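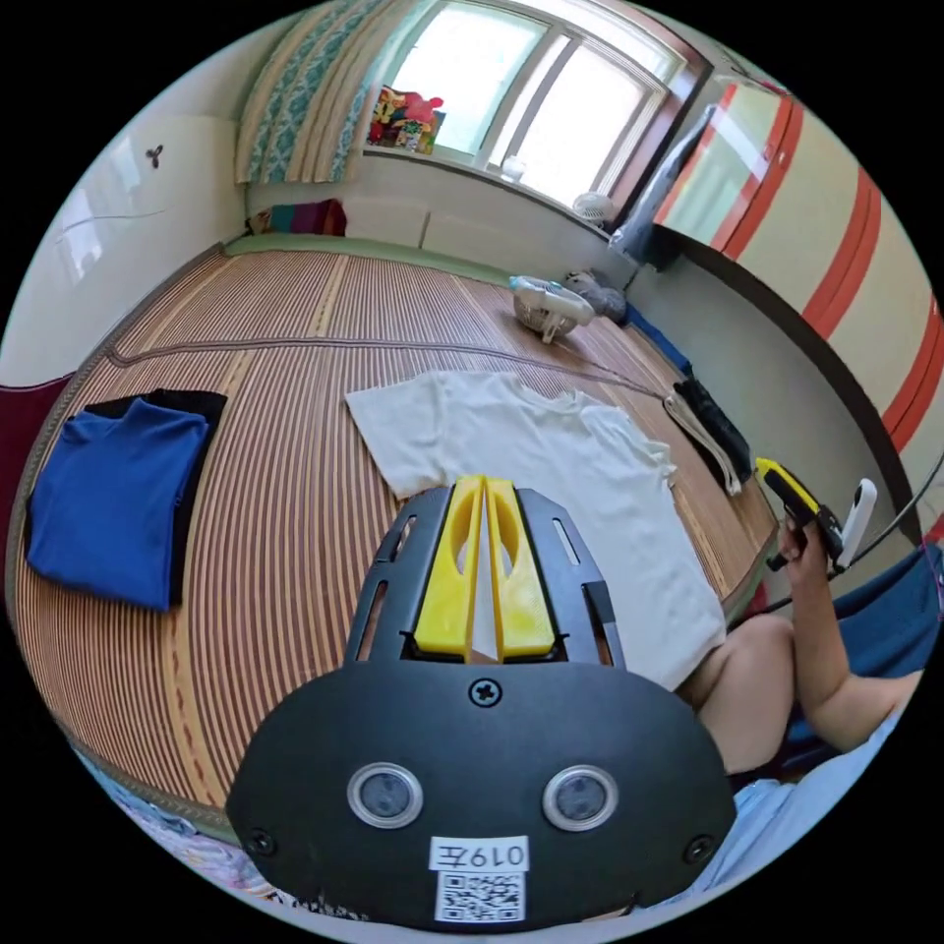 *Roxana Ardeleanu*

## Flornow gravity drip kit

If you've ever come home from a week at the coast to a row of crispy tomatoes, you know why I started selling these. I killed a whole summer's worth of Black Russians that way (my neighbour had promised to water, my neighbour forgot, we're still friends) and I went looking for something that would run without a pump, a timer or a power point. The Flornow was the third kit I tried and it's the one I stuck with!

It works off gravity. You put the bag up high, you run the line down to your pots, and the drippers let the water out slowly. That's really all there is to it. The bag holds 30 litres, and you can fill it from the hose or with a watering can if your tap is at the wrong end of the yard like mine is.

### What you get

- 30 L hanging bag with a screw cap and a hook loop at each end
- Main line, already cut, with an inline filter
- Adjustable drippers and the little stakes to hold them
- Stoica tap fitting
- End plugs, plus spares, as they love to vanish into the mulch

You'll need your own hook or something solid to hang it from. A full bag is heavy, heavier than you expect when you're standing on a kitchen chair holding it over your head. Mine lives on a bracket screwed into the carport post. Don't use the gutter. Please don't use the gutter.

### Setting it up

Hang the bag empty, then fill it. The bottom of the bag wants to be at least 600 mm above your tallest pot, and more is better. Lay the main line out in the sun for a bit before you start and it'll be much easier to straighten. Then punch in the drippers where you want them, stake them down near the stem, and open the tap halfway.

Leave the drippers fairly loose for the first few minutes so the air can get out. You'll hear it gurgling and spitting, and then it settles. After that you can wind each one in until you're happy with the drip. Do the far end first and work back towards the bag, otherwise you'll be going up and down the row all afternoon chasing the pressure, which is how I spent a good part of my first weekend with it.
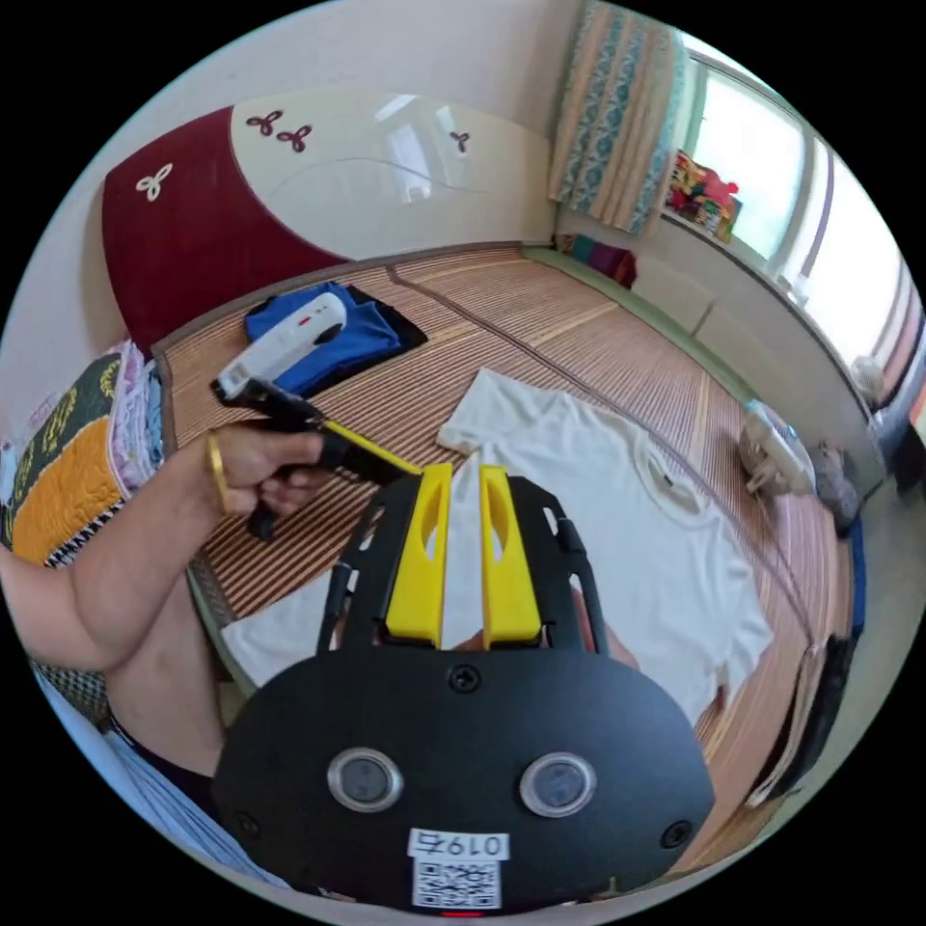

One customer wrote to me in October that she'd had hers going on strawberries for two seasons and the only trouble was the filter, which clogged up with green slime until she threw an old dark towel over the bag. I've pinched that idea and I tell everybody now. Light gets in, algae grows, drippers block. A towel, a bit of shadecloth doubled over, even a feed sack will do it.

She also asked whether you can put liquid fertiliser through it, and you can, as long as it's one of the thin ones and you strain it first. The seaweed stuff is fine. The fish stuff is fine too, although you'll want to rinse the line afterwards or the cat will be very interested in your capsicums.

### Flornow or Vukum?

I get this one a lot. The Vukum is the other gravity kit I stock, and it's a stiff tank where the Flornow is a soft bag. It's tidier, it sits on a shelf, and it costs a fair bit more. If you've got a sturdy shelf and you plan to leave it out all year, get the Vukum. If you rent, or you only need it over the hot months, the bag rolls up and goes in a drawer. I use the bag at home. My mum has the tank and won't hear a word against it.

The drippers are the same size on both, so you can mix and match parts.

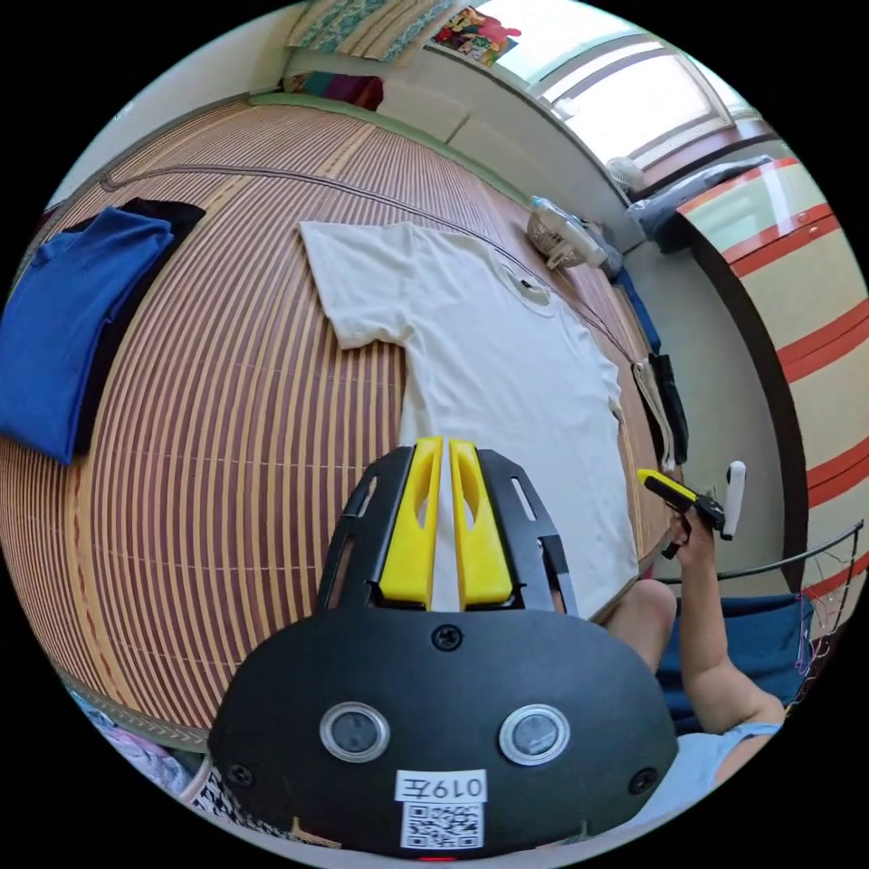 The one thing I wouldn't mix is the tap. Vukum's has a coarser thread and it'll go onto the Stoica fitting for a turn or so and feel like it's working, then weep all night. I've had two sent back to me as faulty and both times it was the wrong tap. If you've lost yours, order part 3688 and you'll get the right one with a fresh washer.

### Looking after it

Rinse the filter under the tap every couple of weeks, more often with tank water. Before winter, drain everything, hang the bag upside down with the cap off until it's bone dry, and put it away somewhere the mice won't find it. If a dripper blocks, pull it apart and soak it in vinegar overnight. Don't poke it with a pin (I have, and it never dripped properly again).

### Postage and pick-up

Orders go out from the Puloteo shed, usually the next morning if you order before 2 pm. Local pick-up is free, just ring first so I'm not down the back with the chooks. Spares go in an ordinary envelope, so I can keep the postage cheap on those.

Stock code for the full kit is 3463. The long line for raised beds is sold separately and I'm waiting on more of it.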